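Briment Balance Board: Set-up, Part 2

1. Put the board on a flat floor with the grip side up.
2. Push the 6 rubber feet into the holes until each one clicks.
3. Tie the rope handles at 30 inches for adults, or 22 inches for children.

Note: The knot must stay under the board.

Caution: Do not use on wet grass. One child only on the board at each time.
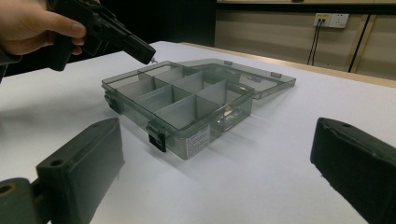
How often should the ropes be checked?
Before every game, and change them when the threads look open. New ropes can be ordered from Grusolden.

4. Keep the board dry after playing.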